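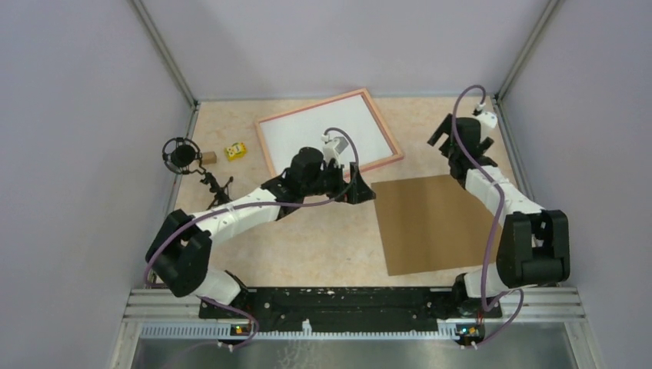 February 4, 2024

Spent most of the morning on the whiteboard question again. The Harken catalog says a framed white board "transforms how you plan your week." I paid 40 dollars for my last one and the week went on exactly as before, only with a list of it in green marker that wouldn't wipe off.

Still, I want one. A small one, for the desk, so I can stop writing on the backs of envelopes. Batau has one for 18, which makes me suspicious, and Lemumham wants 135 for what looks to me like the same thing with a nicer edge. Both claim the surface is good for 1,000 wipes. Who wiped it? With what? I'd like to see the rag.

Then there's the plain brown sheet idea — put a sheet down on the table, work on top of it, throw it out when it gets ugly. I read about this in December and thought it sounded like a way to sell people sheets. I tried it today with leftover packing paper. It slid. I taped the corners and then it stayed put, but I could feel the tape under my wrist the whole time I was writing.

The tabletop did stay clean, I'll give it that. One afternoon doesn't prove much.

Going to measure the space beside the lamp tomorrow before I order anything. Probably the cheap one. I'll keep the receipt.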